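This site uses cookies. By continuing to browse you agree to our cookie policy. Accept

Search this diary ... Go

11th October

Spent the whole morning on the pink things, which I have been putting off since we moved in (55 boxes, and I still can't find the good scissors). I do love that pink seat, with its rounded, padded back - it makes me feel looked after before I've even sat down, and Roya says I should stop apologizing for it. 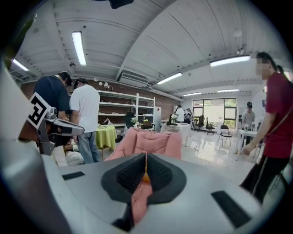 Pink fabric, pink chair, and the lime-green cloth on the little round table.

I was nervous about that green next to so much pink, but it's cheerful and I'm keeping it, at least until November, when Keyvan comes to stay and will certainly have opinions! The white shelves along the back wall are next. I want books on two of them and my teapots on the rest, and then I'd like to sit down for a good long while with the last of the plum cake.

Filed under: Home, Slow Days, Color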